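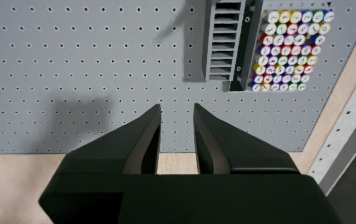
Simulated Workcell Rules: Frequently Asked Questions

Which tasks do these rules cover?
Pick, place and insertion tasks run in simulation at Hulier before release to a physical cell. Mobile robots are covered by a separate document.

When must a scene be resubmitted for review?
After any change to fixture position, finger geometry, friction values or collision meshes. Lighting and color changes do not require review.

How many trials are needed for approval?
216 per task, using the seeds in the approved list. Trials stopped by a solver error are logged and repeated with the same seed.

Can collision checking be turned off between the fingers and a fixture?
No. Contact pairs may be simplified but not removed. Waivers issued before October are no longer valid.

What has to be recorded with each run?
Scene version, controller version, seed, time step, peak contact force and the reason for termination.

Does simulation approval replace the on-site risk assessment?
No. The physical cell is assessed separately, at reduced speed first.

Who signs off?
Jadwiga Szulc for scenes, Sunil Karunaratne for controllers. One person may not sign both.

Last revised 16th March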